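In Defence of the Proper Tray

I have a drawer at home that my family calls the graveyard. Everything small goes into it – fuses, hinges, the odd switch, a doorbell push that came off the old house and has followed us through two moves. I have been meaning to sort it out for 9 years, and I would like to put in a word here for the humble thing that finally made me start, a shallow plastic tray.

You can buy a cabinet with 70 little drawers, and I did once, from a shop called Olivares that has since closed. It was a lovely object and quite useless to me. Small drawers hide things just as well as big ones do, and you have to remember what you called them. Did I file the push buttons under switches, or under electrical, or under Mavis, the name of the boat they came from? I never knew, and so I opened all of them, every time, muttering.

A tray asks much less of you. You tip things out, you set them down, and there they are in plain sight, with a rim to stop them rolling off under the cooker. I like a strong colour for the tray itself, bright blue for preference, and I like a bin close by in some quite different colour, so that even at ten at night with tired eyes I can't muddle the two.
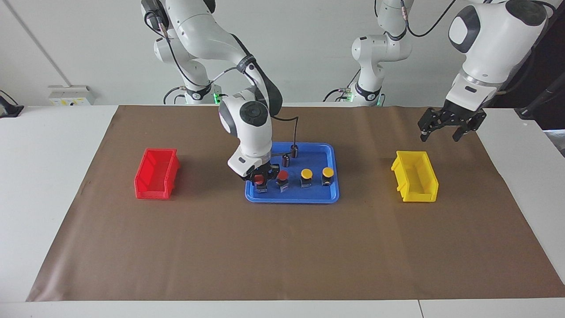
Buttons in particular deserve to be laid out in a row. A big red mushroom button is a cheerful thing, and a pity to bury. Stand them up with their caps showing and you can tell at a glance what you have, and you can lift one out without disturbing its neighbours, a pleasure I never once had from the cabinet.

I know there are people who will say that a tray only moves the mess from one place to another, and there is something in that. Mine was left on the kitchen table for most of July, and we ate around it. But I did get to the bottom of the graveyard in the end, or near enough, and the doorbell push is up by the back door now, working nicely.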